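Drivside, a few bits from the week

4 min read

Quick one tonight, it's nearly 90 minutes past when I meant to be in bed and I still have to move the wet sheets over.

So. The wood furniture. A few of you asked after the last post if I was ever going to finish oiling everything or just keep complaining about it. Both! Started back in October with the little shelf in the hall, then the stool, then I lost interest for a good long while. Picked it up again Thursday after work because the can was sitting on the counter staring at me and I was sick of moving it every time I made toast.

Same oil as before, the stuff from Budik, the hardware place down past the bus turnaround. They keep it on the bottom shelf behind the grout. Got the 400 grit paper there too. I know, I know, Mom says 220 is plenty and she's been doing this longer than I've been alive. But I like how it feels after the finer one. Smooth like an envelope. Went over it by hand, no sander, the sander lives at my brother's in Zornstead and is apparently never coming home.

Order I do it in now, after messing it up the first time:

Wipe down with a barely damp rag. Let it dry. Really let it dry, go eat something.

Sand with the grain. Light. If your arm hurts you're pushing too hard.

Wipe again, dry rag this time. Then again becuase there's always more dust.

Oil, thin coat. Thinner than that. Wait 14 minutes (the can says 10 to 20, I set the timer for 14, it's just my number). Wipe off everything that hasn't soaked in.

Leave it alone overnight. Windows open a crack.

The thing I keep going back and forth on is color. The stool went way more orange than I wanted, and I was ready for the same with the bigger stuff. But the lighter wood takes it differently. You get the long wavy streaks coming up, dark next to pale, and it still reads as light brown when you stand back. I'm into it. I was so close to painting the whole lot green last winter and I'm glad I ran out of steam.

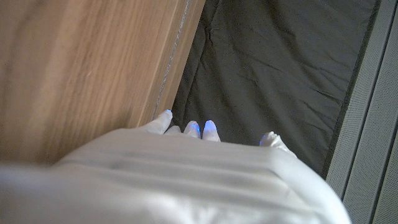
Photo: Sille Ragnarsson

Warm brown is kind of what I want for the whole place, now that I've said it. Not matching. Just in the same family. The table's darker and the hall shelf has that pinky thing going on and they all get along fine.

Stuff that went wrong, for the record. I dripped on the floor, twice, both times while answering the phone. Got one drip right away. The other one dried and now there's a shiny dot by the door that I can only see in the mornings. Also I used one of the good dish towels by accident. It was on the pile! It was gray! Rags go in water outside before they go in the trash, by the way, please don't ball them up and leave them in the kitchen, they can heat up and catch fire all on their own. The can says it in tiny print and I'm saying it here in normal print.

Second coat or no second coat? I did two on the stool and I can't tell where the second one went. The shelf only got one and it already has a ring on it from the plant pot, so maybe that's my answer. I've got half a can left. Probably enough for everything if I stop being so generous with the edges. Edges drink it. End grain especially, you put some on and it's gone, you put some more on and it's gone.

Also the smell. Sort of nutty, sort of like an old art room. I like it for an hour and then I really don't. Slept with the door shut and a fan going and it was mostly ok by breakfast.

Next up is drawers, I think. The bottom one sticks when it rains and I've been told to rub a candle along the runners, so I'll try that before I go anywhere near it with sandpaper. If anyone has done the candle thing and it went gummy on them please tell me now. And if you have a way of getting a label off raw wood that doesn't leave the gray sticky patch I would love to hear that too, I tried the hair dryer and just ended up with a warm gray sticky patch.

Ok the washer's beeping. More when the drawers are done, or when I give up on them

Sille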